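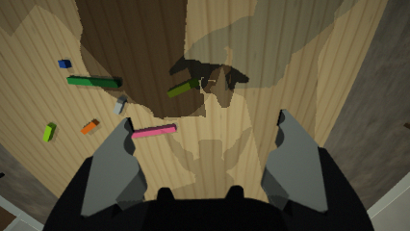 Einrichtung und Wartung der Greifzelle Samum

Samum ist eine simulierte Greifzelle der Pineo-Umgebung, in der ein Roboter mit Zweifingergreifer farbige Klötze auf einer Holztischplatte aufnimmt und umsetzt. Der Blickpunkt liegt über dem Greifer, sodass beide Finger und die Klötze zugleich zu sehen sind.

Einrichtung

Vor jedem Lauf wird der Greifer vollständig geöffnet und die Nullstellung der Finger gesetzt. Danach verteilt das Programm die Klötze neu. Kurze Stücke und längere Balken liegen dabei in wechselnden Winkeln. Eine Grundeinrichtung umfasst 200 Läufe. Licht und Schattenwurf werden getrennt eingestellt, denn dunkle Schatten auf der Maserung erschweren die Farberkennung.

Wartung

Nach 3.000 Griffen wird das Kontaktmodell der Fingerinnenflächen neu abgeglichen. Typischer Fehler ist ein Finger, der beim Absenken in einen Balken eindringt. Abhilfe schafft meist ein kleinerer Zeitschritt. Imke Fuchs beschrieb das Verfahren im Handbuch, das zuletzt im September überarbeitet wurde.

Siehe auch: Baltelico, Minhas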